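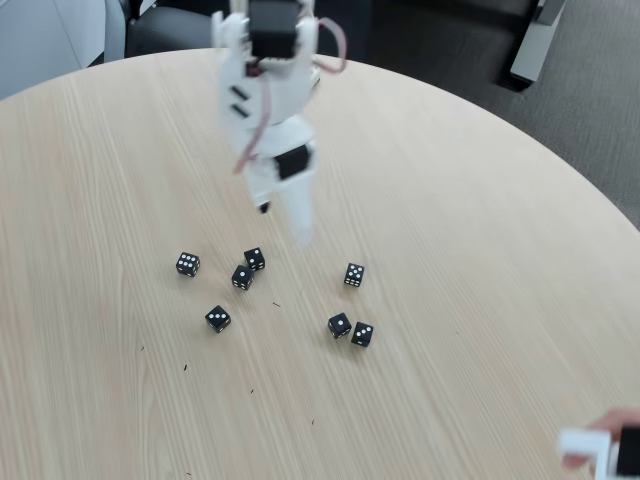
The arm over the dice on the round table.

Pukard project, software group
Minutes of the meeting of July 10, 2019

Present: Ingrid Brannigan (chair), Leilani Castellanos (minutes), one guest from Prastex for items 1 and 2
Apologies: the MacDonald side, who will read these minutes and answer by e-mail

1. Minutes of the previous meeting
Accepted with one correction. The joint limits file was changed in February, and it was the wrist limit, not the shoulder limit.

2. Dice perception
Leilani showed the results of the new detector. It was trained on 1000 labelled images of black dice with white pips. The position of each die is good enough for grasping. The reading of the top face is weaker when a die is seen from a low angle, as the pips of the side face are then counted together with those of the top. Ingrid asked if small crumbs on the wood can be taken for pips. Leilani answered that this happened in the old version and she has not seen it in the new one, but she did not test it separately.
The guest proposed to find the outline of the top face first and count only inside it. Agreed to try.
Action: Leilani, on a branch, before the next meeting.

3. Motion planning
The planner chooses the nearest die first. When two dice lie almost together, the finger can push the second one while closing on the first. Ingrid wishes to add a clearance check on both jaws and to turn the wrist if the check fails. Planning time is now 56 ms for one grasp and roughly 10 ms more is expected with the check. This was found acceptable.
There was a longer discussion about what to do when no free angle exists. Two opinions — push the dice apart on purpose, or leave the pair for last. No decision.
Action: Ingrid, clearance check.

4. Control loop
The arm still overshoots at the end of a fast descent. Lower gains make it calmer but the whole cycle becomes too slow. It was decided to keep the gains and to limit the speed in the last 20 mm above the table. The value goes in the configuration file and must not be written in the code again.
Action: Leilani.

5. Logging tool
Sullemex format remains in use. The camera time and the servo time are still written by two different clocks, so replay is difficult to trust. Ingrid will ask MacDonald if their reader accepts a third time column. Until the answer comes, please do not delete old logs.

6. Any other business
The test notes should say which version of the detector was running. Several notes from last month do not.

The date of the next meeting will be sent by e-mail.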